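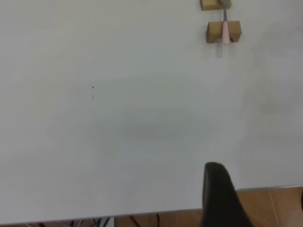 Judit Bakos wrote back that it depends on whether the tickets came from the club or from a resale site, and asked me to post the whole thing again with that part included. So this is the longer version.

I bought two grounds passes for the final round of the Zimum Open in October, directly from the tournament website. Last week they sent an email saying the final round will be limited to 1,000 spectators, down from 4,000. My passes are now listed as "pending" in my account. The email says holders will be told whether they still have a place but gives no date. I also booked a motel for two nights and the cancellation deadline is coming up.

Can they do this after taking my money? And if I'm not picked, do I get the fee back too, or only the face price? I've read the terms twice and can't find anything about fees. My brother-in-law says to call the card company right now but I'd still like to go if I can.

posted by surnetti_fan, Sep 21, 2026

Judit Bakos

OK, direct from the tournament is the easier case. Most events have a line in the terms saying capacity can be changed at any time, so yes, they can usually do it. What they owe you if you lose the spot is normally a refund or a pass for next year, and you should get to choose. Look for a section called "Changes to the event" or similar. It may be on a separate page from the ticket terms.

Fees are where people get stuck. Some tournaments return them if the round is limited by the organizer and keep them if you cancel yourself. That means you should not hit the cancel button in your account while it says pending. Wait for them to decide, or write and ask to be released from the order with a full refund, and keep the reply.

I would hold off on the card dispute. If you open one now, the order will probably be frozen and you lose any chance at a place. You generally have a window of some weeks after the event date, but call the number on your card and ask what theirs is.

The motel is a separate matter and the tournament won't pay for it. Call them and ask to move the deadline. Small places often will if you ask before it passes.

Abenezer Assefa

I had passes for the Khosravi Classic when they cut the gallery. Mine stayed pending for 18 days and then I got in. A friend I bought with did not, even though we ordered the same evening, so I don't think it was first come first served. He got the face price back first and the fee later, after two emails.

If both your passes are on one order, ask if they are treated together. Ours were on separate orders and that was the problem.

listar9

just sell them and watch on tv. you see more golf that way anyway

Judit Bakos

Please check before trying that. Pending passes usually can't be transferred, and some events void the order if they see it listed for sale.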